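News from the Bench: Getting the Table Arm Ready for July

Several of you asked at the last members' evening how the arm in the side room is getting along, so Tamunoemi Ogundipe has kindly let me pass on what she has been up to with it. The short version is that it's in much better shape than it was in spring, and the long version follows (get yourself a coffee!).

You may remember that the trouble started with the gripper. It would close nicely on a bread roll all morning and then, sometime after lunch, start landing a little to one side. Tamunoemi went through the fingers first, took them both off, wiped down the mounting faces and put them back with fresh screws from the Litden kit. Then she ran the homing routine 16 times in a row, writing down each result in the green notebook, and found that the wrist was drifting by a hair every time the controller warmed up. A new setting for the wrist joint took care of most of it, and she now lets everything idle for a good while before she does any careful work.

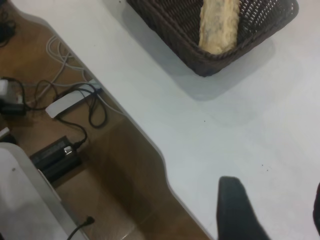

The bread and basket routine is the one she uses for checking, partly out of habit and partly out of fondness, I think. A soft, lumpy thing shows up a bad grip much sooner than a nice square block does, and you can tell by the crumbs how hard the fingers are squeezing. She does a set of 66 picks on the first Wednesday of the month and keeps the tally taped inside the cupboard door. The last set had 2 misses, both near the start, and she was so pleased that she phoned me at home.

Next on her list is the cabling. She would like to get the power leads up off the floor and into a proper tray under the table, with every adapter labeled at both ends, and Soltani has put one by for us at a very decent price. If you have an hour to spare and don't mind kneeling, she would be glad of a second pair of hands. Please don't unplug anything before she gets there, though, as the controller takes its time coming back up and the homing has to be done all over again.

The spare finger pads are in drawer 201, next to the Clorach grease.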